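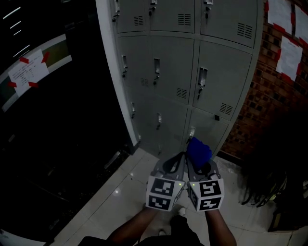

Last changed: 11th March

Datasets > Trurkden > Locker doors > README

# Trurkden locker doors

This folder has short recordings of people's everyday work with metal lockers: opening a door, putting a thing inside, taking it out, closing the door again. It belongs to the Jomness collection of storage furniture, but you can use it alone.

## The lockers

The cabinet is grey metal and it stands in the corner by the red brick wall. Each door has a latch on the left side, and most have a vent of horizontal slots. The latches do not all look the same, so please do not treat them as one class. In the labels we write the row first and then the column, for example `middle-left` or `bottom-right`. The columns go from left to right as you stand in front of the cabinet.

## What is inside

- 900 recordings, one task in each
- 200 of them are only opening
- 200 of them are only closing
- the rest are mixed tasks with bags, shoes and folded clothes
- 17 recordings have a wrong door label, see `errata.txt`

The mixed tasks were added in August. Their names start with `mx_`.

## Known problems

The bottom row is seen from high up, and its doors look shorter than they are. Straight lines of the cabinet look curved, we did not correct this. If you need the real size of the doors, use the table in `sizes.csv`, which was measured by hand.

## Use

Free for study and teaching. Please write "Trurkden locker doors, Shen group" when you cite it. The older version on the Zerkix server has different door names and should not be mixed with this one.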